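# Scuffs on the inside of grey plastic-looking tubs: clean, cover or give up?

Posted in Sorting & Storage, 12 February 2021

I keep two big grey bins back to back on wooden stands, the front one for odds and ends and the back one for whatever the front one can't cope with.
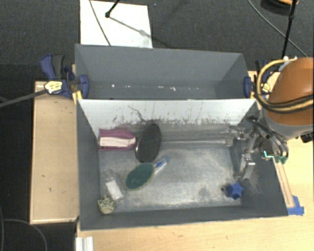 My trouble is the marks. The front bin has seen years of small things being dropped in, fished out and dropped in again, and the pale back wall has taken the worst of it. It looks as though someone has been doing sums on it in the dark. The floor has a rubbed patch that I have scrubbed three times with washing-up liquid, with no result beyond a very clean rubbed patch.

I would let it go, but my sister is coming to stay in April and she is a person who looks into bins. Is there anything that shifts scuffs like these without making new ones? I've been told to try Sinero paste, which a man at the hardware shop was keen on in the way people are keen on things they have 400 of.

Also, is it worth sorting what's in there by size, or does it all end up in one corner whatever you do?

**Vasylyna Fedoruk**

---

**Volodymyr Tkachuk**

First find out whether you have marks on the bin or marks in it. Empty it and run a fingernail across the dark lines. If your nail catches, it's a scratch, and no paste will fill it in. If it glides over, something has rubbed off on the wall and you've a fair chance.

For rubbed-off marks, use a damp cloth with a little bicarbonate of soda. Small circles, light hand, rinse, look again. Try it on the outside near the bottom first. Leave the green scouring pads alone. I did one of mine with a scouring pad and it now has a sort of fog bank down one side that will outlive me.

The worn patch on the floor I'd leave. Cut a piece of thin drawer liner to fit and lay it in loose. I bought a roll from Kanirport for 199, which felt steep for something whose job is to be sat on, but it has done 3 bins with a bit over. Don't glue it. You will want to lift it out and tip the crumbs off.

As for sorting, size is no use. Big flat things end up lying on little long things and you never see the little ones again. Put the thin stuff in a shallow tray along one side. Or move some of it to the back bin, if you can bear to give that one a job.

---

**Basier**

paste is rubbish. used it on a bin and the bin smelt of oranges til summer, marks still there

just turn it round so the bad wall faces whoever isn't looking

---

**Vasylyna Fedoruk**

Thank you both. Fingernail test done: the wiggly line catches and most of the little flecks don't, so I've got the bicarb out. I can't turn it round because my sister will be standing on both sides. Liner measured for, and wrong by 5 centimetres, so I'm measuring again.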